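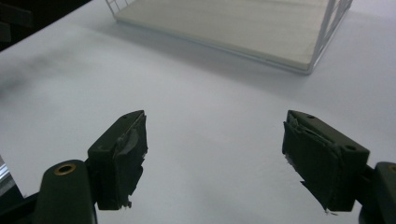
*White wire tray, back of the table.*

**pilia_mel** – 9:40 a.m.

I'm setting up a white table as a packing spot and I'm stuck on what to do with the wire tray. It's white with a flat, light-colored base, and for now it lives at the back so the front half of the table stays clear. My partner wants it moved to the side or gone. Does anyone keep a tray on the table full time, or do you put it on a shelf and bring it down when you need it?

**Hiebert49** – 9:58 a.m.

Back of the table is right. I pack small orders at home and anything on the side ends up under my elbow. Mine holds tape, labels and a pair of scissors.

**sistorby_sue** – 10:15 a.m.

Disagree. If you have to reach over an open box every time you want the tape, you'll stop putting the tape back. Mine is on the right and I leave the back for the finished parcels.

**Hiebert49** – 10:22 a.m.

Depends how deep the table is. Mine is shallow and I can reach the wall sitting down. On a deep one I'd agree with you.

**tmelnyk** – 10:41 a.m.

Two things from doing this for a few years:

- Put rubber feet under a wire tray if the table is painted. I skipped that and had to repaint in July.
- Don't let paperwork in. Once one invoice goes in the tray, the rest follow.

I side with Sue on the position, but I'd try it both ways before drilling anything.

**pilia_mel** – 11:05 a.m.

No drilling planned. The table is 37 inches deep, so I do have to lean a bit. Would you line the base? Labels slide when I pull the tray forward.

**sistorby_sue** – 11:12 a.m.

37 is deep. That settles it for me, move it to the side. For lining, a piece of shelf liner cut to size. Skip felt, it collects every scrap of tape.

**dumedcombe** – 11:30 a.m.

I like felt. It's quiet and you can shake it out. I also think a tray is the wrong thing for labels – use a box with a lid and keep the tray for whatever you touch every few minutes.

**sistorby_sue** – 11:34 a.m.

A lid is one more thing to put down somewhere.

**pilia_mel** – 12:10 p.m.

OK, I'll try it on the right for a week with shelf liner, and the labels can go in a drawer. Trevor Melnyk, is that you up there? If so, which rubber feet did you buy?

**tmelnyk** – 12:26 p.m.

It's me. Plain stick-on ones from the hardware store, a pack of six. Wipe the wire first or they drop off.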